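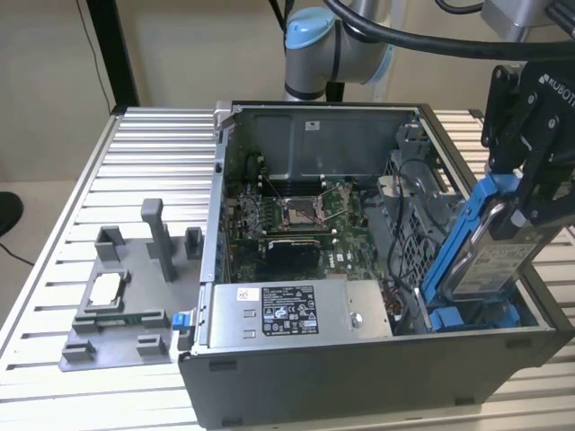

Grethe Lund wrote back that the spring tables were the part she kept returning to, and could we please explain up front how a door gets into the list. Fair enough, so that comes first now.

Irness Door Service Records
README, last revised 24/10/2021

What is in it
The file holds 1553 service visits to home garage doors, written up by the repair crews at Hustberg and Ostrowski. A door gets in when a crew has gone out to it, opened a ticket and closed that ticket again (phone advice doesn't count, however good it was!). Each visit is one row with 22 columns, and the column names are spelled out in columns.txt, which we do hope you'll read before writing to us.

Springs
Torsion and extension springs are kept in separate tables. Wire size, inside length and wind direction are given as the crew wrote them down. Door widths are in feet, and yes, 16 is by far the most common one for a double door. If the crew left the wind direction blank, we left it blank too.

Known trouble spots
The Irkach tickets were typed in from paper, and the handwriting was a challenge, so some 100 of them have a question mark in the opener column. Rows from before May use the older part codes. There is a lookup sheet in the same folder, and it covers most of them, though a few hinge codes are still missing.

Using it
You're welcome to use the file for stocking plans, training or plain curiosity. Customer names and street addresses were taken out. Please don't pick a replacement spring from these rows alone; measure the one on the door.

Corrections go to the Irness mailbox, with the ticket number in the subject line.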